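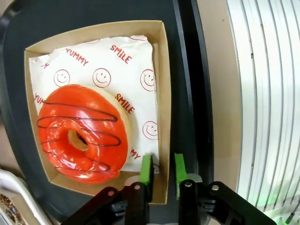 A gripper at the side wall of a donut box on a black tray. The fingers are green, the icing is not.

December 2025
By staff

Search this site Enter keyword Go

Print this story | E-mail to a friend

Donut boxes, of all things. That is what the robot arms at Plolteck's shop in Risten have been learning to handle since August, and the people doing the teaching are mostly bakery workers with no background in machines.

The company showed the setup to visitors this month. Two ways of teaching, same job. In the first, an operator stands next to the arm, takes hold of it and walks it through the move: down to the box, fingers on either side of the wall, close, lift, over, let go. In the second the operator sits at a desk across the room with a hand controller and a screen, and the arm copies what the hand does. Every run gets saved, the clumsy ones too, and sorted later.

Hokonness, a bakery supplier that packs for cafes and gas stations, is paying for part of the work. It wants open boxes moved from a filling table to a closing station without a person in between. Sounds easy. The boxes are thin cardboard, low sides that lean out, and they bend if you squeeze. Paper liners slide. Icing sticks to whatever touches it, so the arm is taught to go for the cardboard and keep off the donut.

So one finger goes inside the wall, one outside. Operators say the inside finger is the hard part, specially on a box with the donut sitting way over to one side, where there may be plenty of room in one corner and none in the other. They are told to vary it. Different corner, different angle, box turned a little on the tray. A robot that has only seen one neat box is no use on a real table, according to the company.

Plolteck says it wants 3000 good runs before it tries the arm on its own at Hokonness. It has 2000 so far. Most came by remote control, which operators can keep up longer. Guiding the arm by hand gives smoother moves but is tiring on the shoulders, and a person standing that close tends to block the view from cameras around the table. The one on the wrist still gets a look at the box.

New operators get 6 hours of practice before any of their runs are kept. First day is mostly crushed corners. There is a bin for those. Several operators said the remote rig felt backward to begin with, left was right when the arm swung around, and then at some point it stopped feeling that way.

The arm also gets shown mistakes on purpose. Operator grabs too high, the wall slips, operator goes back and gets it again. The company calls these recovery runs and wants more of them. Up to 2 in every ten saved runs are of this kind now.

Pay for the sessions is the same as for a bakery shift. Plolteck would not give a total cost for the project or say what a finished station would sell for.

Next up is lids, wich fold over from the back and tend to pop open again. Semple, the packaging firm that cuts the boxes, is sending a batch with a deeper crease to see if it helps. Testing on those starts after the holidays. Hokonness says no packing jobs change untill the trial is over and has not set an end date.

Print this story | E-mail to a friend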